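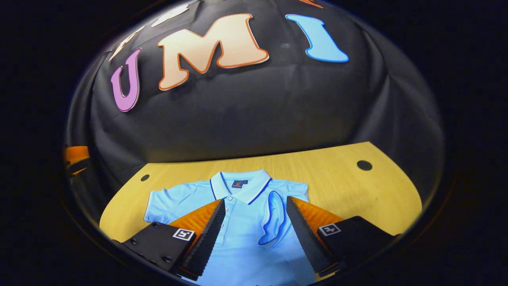
Minutes - Hall Display and Shirts, 2026-01-04

Hi all, it's me on notes again, so forgive the rambling. We met at the Flumport hall, started late on account of the kettle, and Arlo Obi chaired.

1. Last time's notes

Read and agreed. I had spelled Zunham wrong all the way through, sorry! Fixed now.

2. The backdrop

We kept the black cloth behind the table and most of us like how the big colored letters show up on it. The pink-violet U and the blue I got plenty of love. I said the peach M is my favorite and I'm sticking to that. There was some grumbling about the creases in the cloth. Arlo wants it steamed before the open day, and I said I'd bring my steamer from home if somebody reminds me the night before (please do, I will forget).

Someone asked if we could swap the black for navy. We talked about it for far too long and decided to leave it alone.

3. The table

The yellow one stays. It's a nice cheerful thing and the light blue polo looks good laid out on it, collar to the back. We did talk about the two round holes in the top. One idea was a tablecloth, but then you lose the wood grain, so no cloth for now. Small stuff like badges and pins goes in a tray so we aren't fishing for it under the table.

4. Shirts

Wustar have quoted for 101 polos in the light blue, and Hegazy came back with a price for the same number but a longer wait. The Wustar total is 2749 with delivery. We voted to go with Wustar. I still need sizes from eight of you - you know who you are! Send them to me and I'll add them to the list.

We also agreed on one way of folding so the piles match. Shirt face up and smoothed out first, buttons done, then turn it over, sleeves in, sides in, and bottom up to the collar. Arlo does it the other way around and was outvoted.

5. Open day

Doors at 10 on January 16. Zunham are lending us the clothes rail, and I'm picking it up in my car if it fits with the seats down.

6. Anything else

The tape we've been using leaves marks on the cloth. Arlo will buy a different kind and keep the receipt.

Next meeting is in the same room, once the shirts are in. I'll email the date.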